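Coffee Breaks and Who Takes Them: Report on Our Term Project
Xinyi Yin, Ilse Postma, Weidong Song
Supervisor: Jianhua Lu
Handed in 2023-03-15

1. How we got to this subject

We wanted to do something on tea. Weidong's grandmother kept a tea stall for most of her life and he had a whole folder of family photographs, so for the first two weeks that was the plan. Then Ilse pointed out that all three of us were sitting in the Warlow building canteen at half past ten in the morning, along with what looked like the entire ground floor, and that every single person was there for coffee. Why half past ten? Who decided? Do people who don't like coffee come along too? We got so caught up in the questions that the tea folder went back in the bag, and we are glad it did (sorry, Weidong).

Our main question became: what do people at work use a coffee break for, and does it change when they make the coffee at home instead?

2. What we read first

There is far more written about breaks than we expected. A lot of it is about tiredness and how much work gets done afterwards, and we found that part rather dry. What we loved were the older pieces about factory tea breaks, where the length of the break was argued over for years, and the ones about offices, where the break had no fixed length at all and people worried about being seen to stay too long. The Swedish custom of fika came up in nearly everything we read. Ilse has family in Gothenburg and warned us early on that English articles make it sound much grander than it is. Her aunt calls it "sitting down with a bun".

We also read about home working, where the writing is newer and people disagree a great deal. Some authors say the break disappears at home, others that it gets longer and is spent on the washing up.

3. How we did it

We made a short questionnaire and gave out 200 paper copies at two workplaces: the Warlow offices, where Xinyi's brother works, and Govon, a printing firm near the canal. We got 187 back, which made us shout out loud in the library. Jianhua Lu had told us to be happy with half. We think the paper helped. People filled it in during the break itself, and at Govon somebody had put a biro on a string next to the pile.

After that we did 20 interviews, all with people who had ticked the box saying they sometimes worked from home. Each one lasted as long as it took to drink a cup of something. We did them in pairs, one asking and one writing, and typed up our notes the same evening. Qianru Shao from the year above checked our questions beforehand and crossed out four that pushed people towards the answer we wanted. We were a bit hurt for an afternoon, and she was right about all of them.

4. What people told us about the workplace

The strongest result by a long way was that people go for the company. Even those who told us they didn't care for the coffee (the machine at Govon has a bad name) went down at the usual time. One man in the bindery drinks hot water and has done so for years. He said he would miss the football talk.

The second thing was how fixed the groups are. At Warlow the same people stand at the same window, and a new colleague told us it took her until May to be waved over. She wasn't complaining, she laughed about it, but we wrote it down because three others had told us nearly the same story in different words. Newcomers seemed to have an easier time at Govon, where there is one long table and you simply sit in the next free chair.

Work does get discussed. People were almost shy about admitting it! Several said that the quickest way to get an answer from another department was to wait until break and ask over the milk.

5. What changes at home

This was the part we enjoyed most. At home the break shrinks to the cup and the kitchen. People had much more to say about their coffee: the grind, the pot their mother used, the mug that nobody else in the house may touch. Cups get smaller too. Several of the people we interviewed said they drink mugs at work and espresso at home, and that they take it standing at the counter and go straight back to the desk.
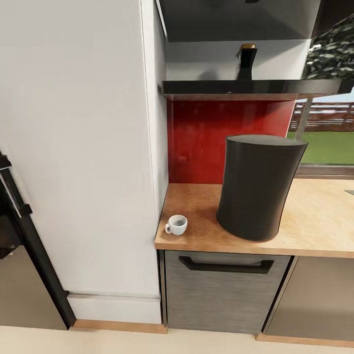

Figure 1. Espresso cup on a kitchen counter (computer-rendered).

What was missing was the end of the break. At work somebody looks at the clock and everyone moves. At home people either went back almost at once or lost track completely. One woman now rings a colleague at half past ten and they drink their coffee on the phone, with no agenda and no camera. She said it was the best idea she had had all winter. We asked the others what they thought of it and the reactions were split: some wanted to try it that same week, some looked horrified.

We also had a very good hour at Kurtuluş, the café opposite the station, where two of our interviewees go when they work from home. Both gave the same reason, which was hearing other people talk. They don't know anybody there and don't especially want to.

6. What we would do differently

We only asked at two places, and both have a canteen. A shop or a hospital ward would surely give other answers. We also forgot to ask how long people had worked there, and after the stories about newcomers we badly wanted to know. Adding it later would have meant a second round of paper, and we had run out of time and printer credit.

Our section on smokers had to be dropped. Their break is a different break with different people, and it deserves its own report. If anyone in next year's group wants our notes, they are in the Curnalis folder on the shared drive, second tab, and Weidong can explain his abbreviations.

7. Thanks

To everyone at Warlow and Govon who gave up part of their break to talk about their break, to Qianru Shao for the red pen, and to Ilse's aunt for the bun recipe, which is in the appendix.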